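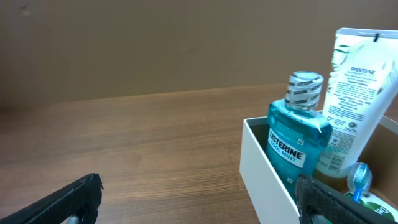
## Switching Gumo to pellets (the long version)

A few of you asked how the food change went, so okay, grab a coffee, this is going to ramble.

Gumo is my cockatiel and he has been a seed addict from the day I got him. He'd dig through the bowl, fling the healthy bits on the floor and eat the sunflower seeds like a kid picking marshmallows out of cereal. At his checkup in March the vet, Dr. Eugénie Hoarau, felt along his chest, wrote down his weight and gave me a look. Time for pellets, slowly, and I had to buy a gram scale.

The first brand I tried was Hiner. Big crunchy colored shapes, smelled like fruit candy. Gumo was scared of them! He stood at the far end of the perch and hissed at his own dinner. I left a little dish in there for five days and I don't think one pellet got touched, except the green one he dropped in his water.

Then I got the small-size Sandu crumbles, which are plain tan and look like nothing at all. I mixed a pinch into his seed at breakfast and he ate around them for a while. What finally got him going was me. I sat next to the cage and pretended to eat them out of my hand, making ridiculous yum noises — my neighbor knocked in the middle of this, so that was fun to explain. He came right over and stole one off my palm.

After that I did it like this:

- mostly seed with a little pellet in the morning
- pellets only in the afternoon, in the dish he likes
- seed again before bed so he never went to sleep hungry
- on the scale every morning before breakfast

The scale was the part I dreaded and it ended up being easy. I put a perch on top and he hops up for a bit of millet. I have a notebook full of his weights now and I'm weirdly proud of it. If your bird starts dropping weight, please stop and call your vet, don't try to wait them out. They can be very stubborn.

He's on mostly pellets now, with chopped greens and a small spoon of seed. He still flings things. I bought one of those Ismont seed guards that wraps around the bottom of the cage and it catches maybe half, and the rest goes under the couch same as always.

Next up is bell pepper, which he currently believes is a predator. If your cockatiel eats it, tell me how you cut it! Strips? Tiny cubes? I've tried clipping a whole ring to the bars and he screamed until I took it down.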